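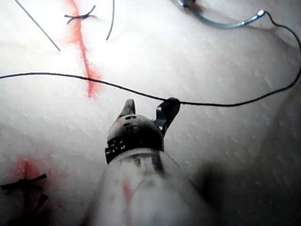 Thread, and what it thinks of you

4 min read

Anyone who has ever wound up a garden hose already understands the central problem of suturing. The needle is the part people worry about. The thread is the part that ruins the afternoon.

The stitching bench at Gandstead opened again in September after a long sulk over room bookings, and I have been spending more of my lunch hours there than my waistline or my manager would recommend. You get a pad of synthetic skin, a curved needle with thread attached, and a short straight cut that needs closing. It looks like a five-minute job. I have watched people with very good degrees walk out of there forty minutes later, looking as if they'd been asked to fold a fitted sheet in front of their in-laws.

Dalva Sales runs the bench on Fridays. She taught home sewing for years before she came to us and has kept the teaching voice, the one that can make you put something down from across a room. Her first rule is that you park the needle before you do anything else with your hands. Well off the cut, on clear pad, where you can find it again. I used to leave mine wherever my attention had run out. Then I would pull on the thread and the needle would come along for the ride, usually by way of something I'd just finished.

Her second rule is to know where your tail is. Each length of thread has two ends and a middle, and the middle is the one with ambitions. It will lie across the wound. It will go under your last knot and wait there. Dalva likes the spare length laid out to one side in a long lazy line, and she will come over and move it for you with one finger, saying nothing, and this is worse than if she'd said something.

After that there is tension, about which whole textbooks exist and I have read part of one. Pull too little and the stitch sits on top like a dropped shoelace. Pull too much and the edges of the cut pucker up into a small angry mouth. The amount you want is somewhere in between, and it is different for the next stitch. When you lift the thread you can watch it go from a sag to a straight line, and the place to stop is a little before you feel clever.

We have been trying two makes of pad this winter. The Grirnano is soft and forgiving and comes in boxes of 123, a number I assume somebody lost a bet over. The Kpodo is firmer and has a better grain to it, and it holds a stitch well, but it tears if you drag the needle through straight when you should be following the curve. I prefer the Kpodo on days when I'm going well. On other days I am a loyal Grirnano man.

(The order form is still in the shared folder under Drunomari, which was the name of the old supply system. Yes, we have asked for it to be renamed. The request is number 557 in the queue.)

The stage that catches most people is the crossing. You go in at the upper lip of the cut, come across, and you now have thread in the skin, thread in your grip and thread lying about at large, all of it dark and all of it the same thickness. If you pick up the wrong piece you'll tie a very handsome knot around nothing. I have done this twice. The second time I trimmed the ends before I noticed.

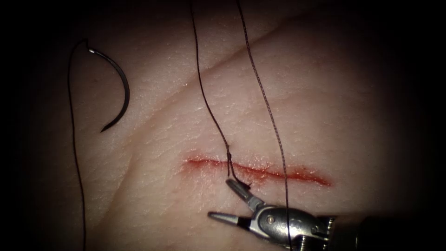

Needle parked upper left, tail down the side, cut still to be closed.

Dalva's advice at this point is to stop and follow the strand with your eyes, all the way from where it leaves the skin to where you're holding it, before you pull on anything. It takes three seconds. I can report that three seconds is a very long time when people are waiting for your seat.

Small kinks near the skin are normal, she says, and don't need to be chased. Big loops do. I asked her how to tell a small kink from a big loop and she told me I'd know, and I haven't yet, though I've become much quicker at looking as if I do.

Fridays at the bench, noon until two, room 158. Bring your own lunch and eat it somewhere else. Used needles go in the yellow tub by the sink. Thread offcuts go in the trash, please, and stay out of the drawer with the good scissors – you know who you are, and so does Dalva.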